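Dish rack vs. mug tree on a shallow counter
Household Storage > Kitchen > Drying and racking
Thread 2081, 1922 views

sgowda
Posted 10/12/21

Looking for opinions on plate storage next to a small appliance. Counter is long and narrow, brown surface, no upper cabinets. Current layout has a wood peg rack holding two plates, a shallow woven basket to the far side of it, and a fabric-panel cube with a wood top at the end. The cube top is the only raised surface I have.

Plates are 132 mm radius. Peg spacing on the rack is fixed. The plates lean instead of standing vertical, and I would like to know if that matters for the rims over time.

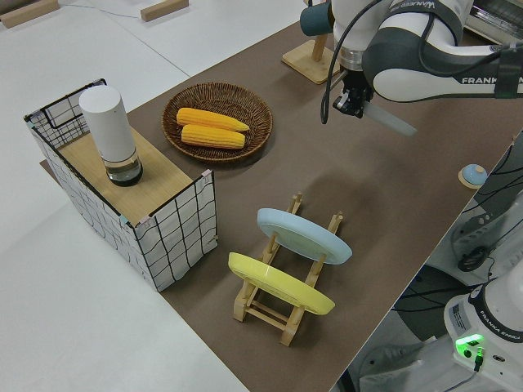
Re: Dish rack vs. mug tree on a shallow counter
lenuta_enache

The lean is normal for that type. Vertical pegs with horizontal rails carry the plate at two points, bottom rail and one peg. Rim wear comes from sliding the plate in sideways. Lift it in and you will not see any.

I would turn the rack 90 degrees so the plates face the long edge. At present you have to reach over the front plate to get the back one.

Re: Dish rack vs. mug tree on a shallow counter
obadia_mw

Disagree on turning it. Pegs parallel to the long edge means the rack takes more depth, and depth is what he is short of. I ran a Prenham rack that way through March and moved it back.

Separate question: are the tape pieces on the cube panels structural? If they are, I would not put anything heavy on the board.

Re: Dish rack vs. mug tree on a shallow counter
sgowda

No, the wire edges take the load. The tape keeps the fabric corners from lifting.

Depth is 3 inches more than the rack needs in its present orientation. Turned, it would overhang. I have since tried the other end of the counter, with the toaster oven, the mug tree and a single plate laid flat.

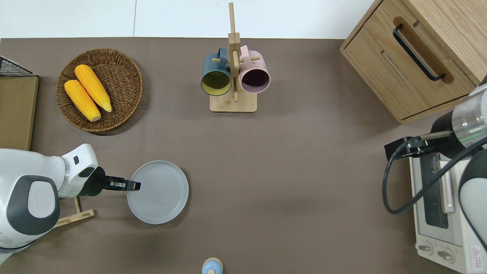 Mug trees are rated by peg count, which tells you very little. Peg angle and post height decide what fits. Mine has short pegs, and it holds the teal mug and the pink one with their mouths facing up. That works for mugs in daily use. For long storage I would want them upside down because of dust. The square base has not tipped so far, loaded on both sides.

Re: Dish rack vs. mug tree on a shallow counter
p_pinto

Mouth up is wrong for drying too. Water pools in the bottom. Dry them inverted on a towel, then hang.

Also check the clearance figure in the oven manual before you settle on positions. Mine asks for a gap on both sides and the back. Wood and wicker should be outside it.

Re: Dish rack vs. mug tree on a shallow counter
obadia_mw

Agree on clearance. Do not agree on the towel, it is one more thing on the counter. A Dinora tree with angled pegs drains well enough.

Re: Dish rack vs. mug tree on a shallow counter
sgowda

Manual says 4 inches at the sides. I will measure with the door open as well as shut and post the numbers. The basket stays at the far side, corn included.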